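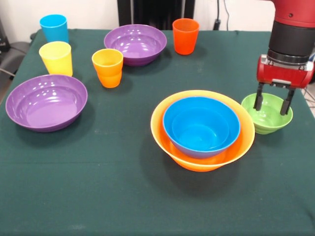

The ferry to Pevel was late, so the woman at the ticket window let them wait inside. There were 15 people and 10 chairs. The girl sat on her father's suitcase and read the timetable out loud until he asked her to stop.

They were going to see the house. His aunt had left it to him in October, along with a boat that didn't float and a bill from Garnivgate for 1,982 in unpaid mooring fees. He had called the office there twice. Both times a man told him the fees would keep growing as long as the boat was tied up.

"Then untie it," the girl said.

"It would sink."

"Would they still charge us?"

He said he would ask.

The crossing took nearly 100 minutes. She threw up once, over the rail, and felt better. He bought her tea and a dry roll and ate most of the roll himself.

The house was up the hill behind the church. The key worked after he pulled the door toward him. Inside it smelled of coal and old soap. His aunt's coat was on its hook with a shopping list in the pocket: matches, onions, stamps. He read it and put it back.

The girl went through the kitchen drawers. She found string, a flashlight, and a stack of letters from the Siregar bank, none of them opened. He sat down at the table with a knife and started on the letters. After the fourth one he moved his chair closer to the window.

"Is it bad?" she asked.

"No. She had some money. She could have paid for the boat."

"Why didn't she?"

He didn't know. He had met her maybe six times. She had taught him to gut a fish and had once driven him to the hospital without saying a word the whole way.

Before dark they walked down to look at the boat. It sat low, with green water up to the bench. Someone had been bailing it, though. There was a can on a rope and the rope was new.

An old man on the next mooring watched them for a while.

"You're the nephew," he said.

"Yes."

"She said you'd sell it."

The girl had already climbed down the ladder and picked up the can. Her father took off his shoes, put them side by side on the wall, and went down after her.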